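Cakard 6.2 update fixes sync fault, drops support for older phones

April 15, 2026

Carnwood has released version 6.2 of Cakard, its calendar and contact app for phones and tablets. The update went out to all users this morning and repairs a sync fault that had been present since version 6.0.

The fault affected accounts with more than one shared calendar. When two devices edited the same entry while offline, the app kept both copies and then sent reminders for each. Carnwood logged 52 separate reports of the problem. Version 6.2 merges the two copies by edit time and stores the older one in a recovery folder for seven days.

"The merge code was correct, but it was being called before the time zone offset had been applied," said Rhys Whitcombe, lead developer for the mobile app. "Entries made in the same time zone were never affected."

The download is nearly 23 percent smaller than the previous version. Most of the reduction comes from removing a second copy of the map data, which the app now requests from the operating system when a location is opened.

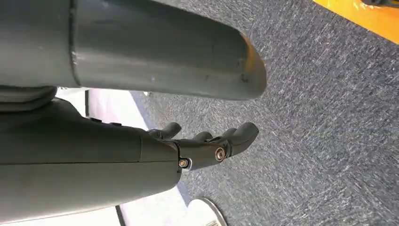 Other changes in 6.2 include a week view that can start on any day, a setting to mute reminders from a single calendar, and a corrected import routine for contact files with more than one postal address. Search results now load while the user is typing. The dark theme uses a slightly lighter background, and the text size setting is applied to widgets as well as to the main screens.

The update ends support for 32-bit devices. Phones and tablets in that group will stay on version 6.1 and will continue to sync, but they will not get the merge fix. Gil-soo Ji, who manages releases at Carnwood, said security patches for 6.1 will be issued through the end of May.

One known issue remains. On tablets with an external keyboard attached, the shortcut for a new entry opens a blank window if the month view is active — switching to the day view first avoids it. A fix is planned for version 6.3.

Users who manage calendars through the Ernness admin console need to install the new console plug-in before updating their devices. The order matters: a device on 6.2 cannot read shared calendars from the old plug-in until the console has been restarted.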